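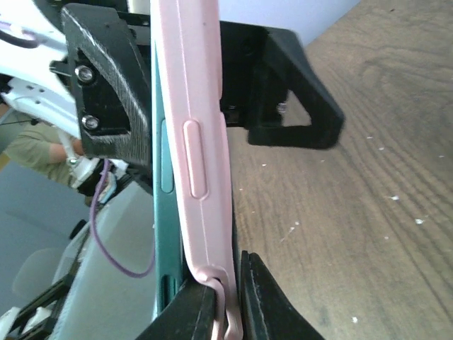
Pink case on the teal phone, side button edge.

Phone case won't line up with the side button — wrong size or am I putting it on wrong?

Posted by Hanane Filali in Phones & Accessories

I bought a pale pink case from Candora for my phone, which is the teal-green one. The case is the soft matte kind, one piece, and it cost 19 dollars. I've had it for a couple of weeks and I can't decide if it fits or not.

The button on the side is hard to press. Without the case it takes almost nothing. With the case on I have to push the cover with my thumbnail, and some of the time the screen doesn't wake up at all. The other thing is the bottom lip. It curls over the end of the phone okay, but when I pull the phone out of my jeans pocket the lip catches and comes away at the corner, and then I can see the teal along the edge again.

My brother Othmane says the case is for a different model and I should send it back. The listing did have my model in the title, but it also had two others, so maybe he has a point. I have until the end of June to return it. I also don't want to send it back and get the same thing again if this is just how soft cases are.

Is there a way to tell if it's the wrong size? And does the button cover loosen up with use?

Kekeli Nyarko
Member, 48 posts

Check the model first. Go into the settings, find the page that says "About" and write down the model number, the one with letters and digits. Then look at the inside of the back of the case. A lot of them have a model molded in there in very small letters, usually near the bottom. If the two don't match you have your answer and you can stop there. A listing with three models in the title often means three different cases with a drop-down menu, and it's easy to leave the menu on the first choice. I did that with a tablet cover.

If they do match, take the case off completely and start over. The order matters with soft ones:

Put the button side in first, all the way along, and look straight at the edge to see that the cover is sitting over the button.
Press the two corners on that side in.
Then stretch the opposite side over.
Do the bottom lip last, working from the middle out to the corners.

If you go bottom first, which is what most people do, the whole case can end up sitting a little low. It doesn't take much, a millimeter will do it. The cover then presses on the end of the button or on the frame next to it and you get exactly what you're describing. It would also leave the lip without a proper grip on the end of the phone.

Also wipe out the inside of the button cover while the case is off. Pocket lint packs in there and makes it stiff. A dry toothbrush is fine.

As for loosening up, a bit, yes. Mine was stiff for the first week and then normal. If yours is still bad after a couple of weeks I wouldn't wait for it.

Fouad Chraibi
Member, 200 posts

Soft cases all do that. Get a hard one. I have a Kuvine and have dropped it plenty.

Barnabás Szalai
Regular, 3,000 posts

I agree with most of what Kekeli wrote but I'd add something about the lip. Once the corner of a soft case has been stretched it doesn't go back. You can test it: set the case down empty on a table and look at the bottom edge. If it curls inward evenly on both sides it's still good. If one corner stands up straighter than the other, it will keep popping off no matter how you put it on.

Please don't try the hot water trick that gets passed around. I tried it on a clear case and it came out wavy along the seam.

On the return — keep the packaging and don't trim anything inside the button cover with a knife, which someone will probably suggest. A seller can refuse it after that. I'd ask for an exchange first and give them the model number in the message so they can't guess.

Hanane Filali

Thank you both. The model number matches, so it's the right case. I took it off and put it back button side first and the button is better, though still not as easy as without. The corner does stand up on one side when it's empty. I've written to them for an exchange.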